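Stosum Institute for Service Robotics
Safety and Verification Unit
Home / Galleries / Simulation incidents

Trerkitz bathroom setting: unexpected motion after a protective stop

This gallery accompanies the October incident summary for the Trerkitz simulation program. It concerns a fault found during a block of 40 simulated runs in the domestic bathroom setting, in which the arm resumed an outdated motion after a protective stop had been cleared. The fault appeared in 6 of the runs. In two of those, the gripper made contact with a fixture in the room model.

All of the work was carried out in simulation. There was no injury and no damage to equipment. The unit has nevertheless handled the matter under its full incident procedure. The Kinyua motion controller used in the simulator is the same release that was due to be installed on the hardware bench at the Flasuvberg site, and the bench is an area in which staff work within reach of the arm.

The task

In the bathroom setting, the arm is mounted on a dark wooden cabinet beside the toilet and works over the lid of the tank. The assigned task is to pick up small items resting on the lid and set them down again at a given place. The items differ a good deal in shape, and several of them are easily knocked over or pushed off the lid. Clearances are small. The tiled wall stands behind the tank, and the cabinet limits how the arm can turn away from it.

Settings of this kind were chosen for Trerkitz precisely for their tight clearances. Kitchens and living rooms had been covered in earlier work, and the program had little evidence on how the controller behaves in a room where nearly every retreat path passes close to something hard. 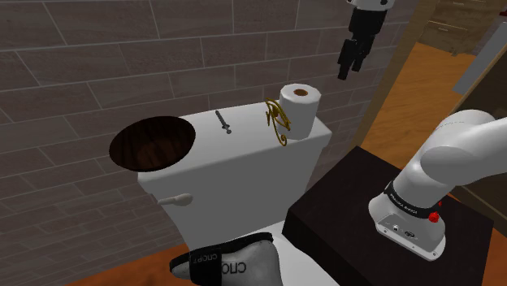
The protective stop is triggered whenever the predicted path of the arm comes closer to a fixed surface than the margin allows. On a stop, the controller is required to halt the arm, discard every motion command still waiting in the queue, and hold position until an operator clears the stop. After clearing, the planner must take a fresh reading of the arm's position and compute a new path from it.

In the affected runs the arm halted correctly. The failure lay in the second step. Commands already waiting in the queue were kept, and when the operator cleared the stop, the arm began to carry out the oldest of them at once. Those commands had been computed for a position the arm had since left. The resulting motion was short, but it was faster than any motion the operator had reason to expect immediately after a stop.

How the fault was noticed

The first occurrence was recorded by the operator on duty as a "twitch on resume" and was put down to a display delay. The run was completed and scored as a success. The second and third occurrences were logged in similar terms by a different operator on a later shift. The entries were not compared with each other at the time -- the run log of that period had a free-text field for remarks and no category for unexpected motion.

The fourth occurrence ended in contact between the gripper and the tank, and the simulator's own contact monitor raised an alarm. At that point the block was suspended and the Safety and Verification Unit was informed. The earlier remarks were found during the review of the log.

The two remaining occurrences were produced on purpose, after the block was reopened under supervision, in order to confirm the conditions under which the fault appears. The second of these also ended in contact.

Cause

The review traced the fault to a change made in the Kinyua controller to smooth the arm's movement near surfaces. Until that change, all commands passed through a single queue. The change added a second, short queue that holds the next few steps of a path so that the arm does not hesitate between them. The stop routine cleared the main queue and was never extended to clear the short one.

The short queue is used only when the arm is moving slowly close to an object or a surface. In open settings it is nearly always empty at the moment of a stop, and a stop followed by a resume behaves as it should. In the bathroom setting the arm spends most of its time in slow motion near the tank, the wall or the cabinet, and the queue is seldom empty.

The release tests for the change were run in the open bench setting alone. They included stops and resumes, all of which passed.

A contributing factor was the wording of the operator display. After a stop, the display showed the message "Queue cleared" as soon as the main queue had been emptied. Operators were therefore given an assurance that the controller had no means of supporting.

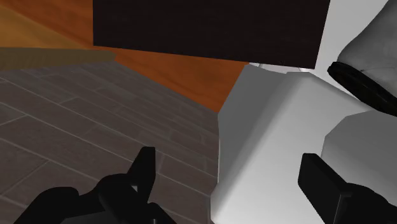
Close view past the two gripper fingers toward the tiled and wooden flooring. Simulated rendering, Trerkitz bathroom setting.

Assessment

The unit classed the event as a loss of safe state after a protective stop. This is the second highest class in the institute's scheme and applies regardless of whether contact takes place. The distance covered by the arm in each case was small. On the hardware bench, however, the moment after a stop is cleared is when a person is most likely to be close to the arm, often with a hand near the gripper to straighten or remove an object.

The emergency stop, which cuts power to the drives, follows a separate path and was found to be unaffected. The review tested it in the same conditions and both queues were empty on restart. Staff should not take this as grounds for using the emergency stop in place of the protective stop during ordinary work, as repeated power cuts under load cause wear on the brakes.

The review also considered whether the contact in the two runs could have been caused by an error in the room model, for example a tank placed slightly out of position. The positions of the fixtures in the model were checked against the room specification and found to be correct. The possibility has been ruled out.

Measures taken

Four measures were agreed and have been carried out:

1. The stop routine now clears both queues and reads back the state of each before reporting.
2. The message "Queue cleared" has been withdrawn. The display now reads "Holding -- new path required" until the planner has supplied a path computed from the current position.
3. Release tests for the Kinyua controller must include stops and resumes in at least one confined setting, with the arm in slow motion close to a surface.
4. The run log has a separate entry for unexpected motion. Any such entry suspends the block until it has been reviewed, whether or not the run itself was successful.

The full block of 40 runs was then repeated with the corrected controller. The fault did not appear. Installation on the Flasuvberg bench was held back until the repeated block had been signed off, and has since gone ahead.

Open points

The unit has asked the controller group to report on whether other routines assume a single queue. The pause function, which is separate from the protective stop and is used mainly during demonstrations, has been disabled until that report is received. Groups that rely on the pause function should plan their sessions accordingly.

A further question concerns scoring. Under the present rules a run counts as a success if the item reaches its assigned place, and three of the affected runs were counted in this way. The Trerkitz program is reviewing whether a run containing unexpected motion may be scored as a success at all. Results from the original block have been marked as provisional and should not be cited until the review is complete.

Use of the pictures

The pictures in this gallery are computer renderings and may be reproduced for teaching and training purposes with credit to the Stosum Institute for Service Robotics. Log extracts and controller records are available to partner groups on written request to the Safety and Verification Unit, Flasuvberg.

Related pages
Incident classes and reporting duties
Operator notes: clearing a protective stop
Trerkitz program: room settings and specifications
Kinyua controller: release history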